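How a Town Gets Money to Fix a Bridge

Bridges wear out. Rain gets into the cracks, trucks pound on the road, and after enough years somebody has to pay for repairs.
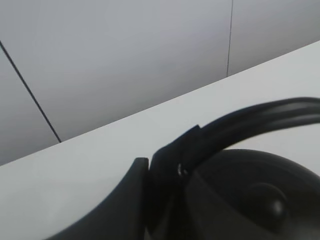 A small town usually can't pay for a big repair by itself. Zollness has 544 homes, and each one pays a tax to the town every year. That money already goes to snow plows, street lights and the library. A new deck for the Mison Creek bridge would use up all of it, and more.

So the town asks for help. It can ask the county, the state or the federal government for a grant. A grant is money that does not have to be paid back, but it can only be spent on the job it was given for. If the grant says "bridge," the town can't buy a fire truck with it.

Asking takes a lot of paper. Zollness sent in an application 119 pages long, with maps, drawings and a list of costs. The state had 362 applications to read that year and enough money for only some of them. Bridges in the worst shape went to the top of the list.

In November the state said yes. Even then the town had to put in a share of its own, 20 cents out of every dollar. This is called a match.

Next came the bids. A bid is a company's promise to do the work for a certain price. Kidamine and Thygesen both sent one in. The town council opened them at a public meeting – anyone can go and listen, even kids – and voted for Thygesen, which had the lower price.

Words to know

Tax: money people pay to the government for things everyone uses.
Council: the people elected to make decisions for a town.
Deck: the part of a bridge you drive or walk on.

Last updated 24 April 2021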